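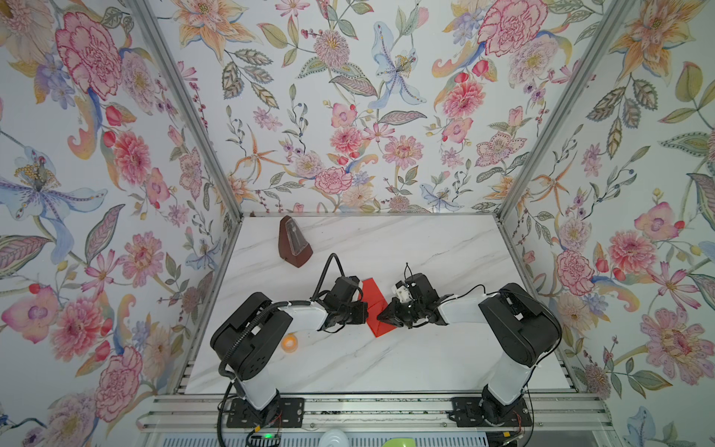 Two arms and a folded piece of red paper.

Home Heating and Wood Pellets: Your Questions

Are pellets really carbon neutral?
On paper, if every tree cut is replaced and you're willing to wait decades. The smoke goes up today. Anyone who tells you the books balance the minute you light the stove is selling stoves.

Ondell says its pellets are "100% forest waste." Are they?
We asked what counts as waste. Narendra Pant wrote to them in October and got a brochure back. Sawdust from a mill is one thing, whole logs too crooked for lumber are another, and the bag doesn't say which you're getting.

Will I save money over oil?
Maybe. Fitzgerald Gallagher keeps receipts and saved $400 in his best winter. Then the auger motor quit and ate most of it. Compare a few years of bills, and count repairs.

The Plallska stove is advertised at 81 percent efficiency. Should I believe it?
Ask who tested it, at what burn rate, and with what fuel. A stove idling on low with a dirty burn pot won't match the number on the tag.
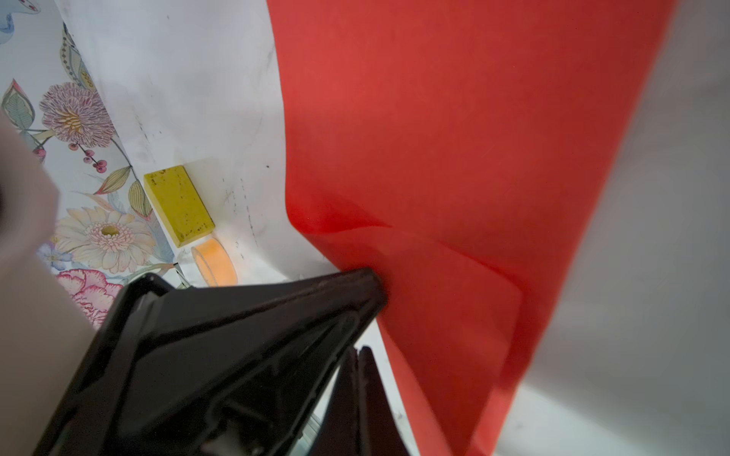 Red paper at the crease, close up.

Do pellet stoves work in a power outage?
Most don't. The fan and the auger both need electricity. A battery backup helps for a while, and the sales page tends to leave out how long.

How much cleaning is there, really?
More than the showroom lets on. Rajkumari Sisodia empties her ash pan every 3 days in cold weather and scrapes the glass when she can't see the flame.

Is it greener than a heat pump?
We doubt it in most houses. If your insulation is poor, spend there first, whatever you burn. Nobody pays a commission on caulk.

Can I store pellets in the garage?
Yes, off the floor and dry. Damp pellets swell and fall apart, and the store won't take them back.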